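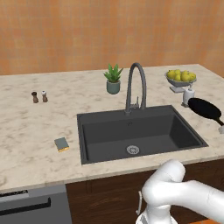
Arturo Martinelli
February 18, 2023

Notes on the planner work from the last sprint. Mostly collision geometry, some timing, one bug that was mine. The test scene is the Gallagher kitchen, in Isum. The planner is Jenine. Long thread, mute as required.

Task family: move items between the counter and the sink. Sponge into basin, sponge out of basin, lemon from fruit bowl to basin, and so on. Fixed cabinetry, objects jittered at reset. Camera and arm base stay put between runs.

We ran 2,525 planning queries over the weekend before last. Each query is a start configuration, a goal pose for the gripper and a snapshot of the scene. No physics in the loop at this stage, only planning and collision checks.

First result: the sink was solid.

Not visually. The render mesh has a proper basin with a drain at the bottom. The collision mesh was a single convex hull around the sink asset, which closes over the top like a lid. Every goal inside the basin came back as "goal in collision".

The importer does this by default for any mesh without a collision tag. It's documented. I had read that page. I had also assumed a fixed asset would be exempt, and it isn't.

Fix was to build the basin from boxes: a floor and a wall on each side. The rim is its own piece because the arm passes close over it and I wanted to tune its padding separately. Convex decomposition also works but gave us slivers near the overflow hole that slowed the checker down for no gain.

If you have a sink, a drawer, a bowl or a mug in your scene, draw the collision geometry over the render before you run anything. Isum has a toggle for it. It should be on the first time you load any new asset, in my view.

Second item: the faucet. It's a gooseneck, tall, and the spout arches forward over the basin. As one hull it turns into a slab that blocks a good part of the space above the sink. The gap under the arch disappears.

Do we need the gap? For a sponge, no. For a pan, the gripper can end up near the spout on the way in and the slab rejects paths that are fine. We split the neck into capsules along its centreline. The lever got a capsule too, and a larger pad than the rest.

The pad on the lever is a preference of mine. Clipping the spout on real hardware is a scratch. Clipping the lever is water on the floor.

Third item, padding in general. We had one global value. On an open stretch of counter you can afford to be generous. Inside a basin you can't, because padded walls plus a padded gripper leave very little to plan in.

Padding is now per object, stored with the asset, with a floor value nobody can go below without changing the config in two places. The two-places part is deliberate. Thảo Khương argued for it and I've come round.

Now timing. The planner is a bidirectional tree with a shortcutting pass, then time parameterisation. Nothing novel. After the basin fix, most queries were quick and a small group ran to the timeout.

I sorted the slow group by start configuration and it was plain enough. They began with the elbow low, in front of the cabinets, gripper pointing down below the counter's front lip. From there the arm has to back out, come up past the lip, then go over the rim.

It's a narrow passage with a bad shape. The lip is rounded and sticks out over the cabinetry, so a straight line up in joint space tends to graze it. Uniform sampling spends nearly all its effort on the wrong side of the counter edge.

Options we looked at, in order of effort:

Bias sampling towards the known passage. Works, but it's one more thing tied to this one kitchen.

A retract primitive: before planning, if any link is below counter height, pull the gripper back from the counter face, raise it, then plan from there. Dull and dependable.

A learned sampler. Thảo has a branch. It is faster than the retract primitive on this layout and slower on the others, which is about what you'd expect from a model that has seen one counter.

We shipped the retract primitive. Timeouts went from 36 to 3 on the same query set. The remaining ones have goals in the back corner of the basin with a wrist angle I don't think the arm can hold, and they should be filtered out upstream as unreachable.

A note on that filter. "No path found" and "no IK solution" were being reported under one error code. They are different problems with different owners. Separate codes as of this week. If you have dashboards reading the old one, they'll show a drop that means nothing.

Perception side, briefly, as it feeds the scene snapshot.

In sim we can read object poses straight from the state, and for planner tests we do. For end-to-end tests the poses come from the estimator, using rendered RGB and depth. The gap between those two modes is the number I care about.

The sponge is easy. Two colours, yellow foam against a pale marble top, a clean rectangular outline. Its yaw has the usual ambiguity, and the grasp planner doesn't mind which end is which.

Lemons in a heap are harder. Same colour, same gloss, each hiding part of its neighbour. The segmenter merges pairs, and the pose for a merged pair sits between two lemons, which is a fine place to close a gripper on nothing.

We now reject any lemon instance whose fitted ellipsoid is longer than the largest lemon in the asset library. Crude. It throws out the merged pairs and costs us a few good ones when depth is noisy at the boundary.

The frying pan is the one that hurt. Dark pan, dark sink. Where the pan overlaps the right rim of the basin, the colour contrast is poor and the mask leaks into the sink wall. The pose then comes out low and tilted.

A low pan pose puts the pan through the rim in the planner's world. Two objects already in collision with each other is harmless, we ignore those pairs. An object held by the gripper in collision with the rim at the start state is a failed query.

So: grasp succeeds, attach succeeds, next plan fails instantly with "start in collision". It looks like a planner bug. I spent the better part of a day treating it as one.

What we do now is a settling step. After pose estimation, each free object is pushed out of fixed geometry along the shortest direction, up to a small limit. Over the limit, it gets flagged and the robot takes a second look from another joint configuration.

The limit is set by hand. I'd like it to come from the estimator's own covariance, but the covariance is overconfident on dark objects, so it would be smallest exactly where we need it large.

My bug, as promised. The attach step copied the object's collision shape into the gripper frame using the pose from the snapshot, and the snapshot was taken before the pregrasp motion. In sim with static objects nobody notices. As soon as contact nudges an object during closing, the attached shape is stale.

It had been in there since April. It's fixed, with a test that moves the object on purpose between snapshot and attach. The test fails on the old code, I checked.

Tooling. The most useful thing built this sprint was small. Every failed query now writes out a single file: scene snapshot, start, goal, padding table, planner seed and error code. One command loads it in Isum with the offending contact pair highlighted.

Before that, reproducing a failure meant rerunning the batch and hoping the seed lined up. It often didn't, because the worker pool handed out seeds in order of completion. Seeds are now a hash of the query ID. Should have been from day one.

The replay files also made review easier. Thảo went through 34 of them in an afternoon and tagged each as geometry, perception, reachability or search. Geometry was the largest group by a distance. That is why this thread is mostly boxes and capsules.

Things I'm not happy with:

The handle on what's probably the dishwasher. It's a long horizontal bar on the appliance front to the left of the cabinets, and at present it's merged with the door panel in one box. Fine for counter tasks. It'll need its own geometry before anyone plans to open the thing.

The fruit bowl. It stands on a short pedestal and the collision shape is a cylinder the full width of the dish, all the way down to the counter. Conservative, but it takes away space near the paper towel holder that the fingers could use.

The succulent. One fat cylinder for pot and leaves. I'm leaving that alone. There's no reason for the arm to be in there.

Someone at Sanby asked whether we could skip all this and plan directly against the depth image. For a quick reach over open counter, yes, and we have a mode for it. Inside the basin the front wall is hidden from the camera for most views, and unknown space has to be treated as either full or free. Neither is much good in a sink.

Next up is carrying the pan level. That's an orientation constraint over the whole path, and projection onto the constraint is slow near the joint limits. I have a version that works from the right side of the sink and a version that works from the left. They are not the same version.

Config and the basin geometry are merged. The replay tool is on the internal index under the planner utilities. If you pull today, clear your cached collision meshes first or you'll still have a lid on the sink.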